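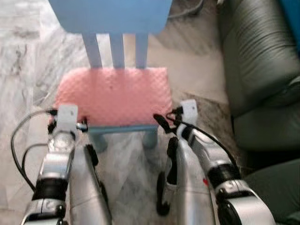 Graddale's open afternoon in June promised a two-armed machine that tidies a sitting room. I went mostly to find out about the stoppage in May, which the invitation left out.

Ehab El Idrissi, who runs the trials, was frank once asked. The robot had closed on a seat cushion, caught the chair as well, and kept lifting. The chair came up, tipped and hit the left arm. The software logged a successful pick. Someone had to reach the stop button, and it was on the far side of the room.

They have since added a force limit and a second button. El Idrissi gave me 2,371 attempts in total, 231 of them since the change, with no repeat. I asked how many of those used a chair as light as the little blue one with the pink quilted cushion. He didn't have that figure — a pity, as a light chair is the one that lifts.

Lieven Boersma from De Graaf, who supply the grippers, blamed the cable loop for snagging. El Idrissi blamed the software. Neither had written it down for visitors.

The arms were slow and careful while I watched, up to 100 grams of squeeze according to the wall screen. I'd still want to see the May log before letting one near my own furniture. Boersma said he would ask.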